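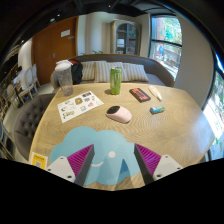
*By Lizelle Rampersad, Skorkevport press desk*

Skorkevport is bringing out a line of desk mats this March, and we would like to be careful about what we claim for it. The line is called Eris. The first shape is a cloud in light blue, with a scalloped outline and a smile in white. It is a mat. It goes on a table, and you put things on it or next to it.

We say this because the desk accessory trade has been promising a great deal lately. In the last year our buyers have been sent catalogs for mats that bring calm, mats that sharpen focus and one mat that claimed to improve sleep. They asked each supplier what the claim was based on. Most did not write back.

So Skorkevport ran a small trial of its own before agreeing to stock Eris. The company gave mats to 40 office staff at its Karpenko site and asked them to use one for 3 weeks, with their own mouse, their own papers and whatever else they keep within reach. The results were mixed. Several people liked having a spot of color on a plain wood table. Others moved the mat aside by the second Monday and left it there. Output did not change in any way the company could measure, and this release will not suggest that it did.

"I was against it," said Gönül Kaplan, who runs buying for the home office range. "A cloud with a face on it is a hard thing to defend in a budget meeting. What I could see was that people who kept theirs put small stuff down in the same place every day. Maybe they would have done that anyway. I can't prove otherwise, and I don't think our competitors can either."

Kaplan also asked for the word "ergonomic" to be taken off the packaging. The supplier, Zulta, had it printed on the first batch of sleeves – 621 of them – and has agreed to replace the lot. The new sleeve gives the size, the care instructions and a return address.

There are open questions. Light blue may not be a sensible color for a surface that sits near coffee, and the trial was too short to tell us how the mat looks after a year of elbows. Skorkevport has asked Zulta for wear tests and will post the results on its product page when they come in, good or bad. Shoppers who would like to wait for those numbers should wait.

The first run is limited to over 200 mats per store. No second shape has been approved. Buyers who find that the mat does nothing for them can bring it back within the normal return period, with or without the sleeve.

Review samples can be requested from the Skorkevport press desk. Reviewers are under no obligation to be kind about them, and samples do not need to be sent back.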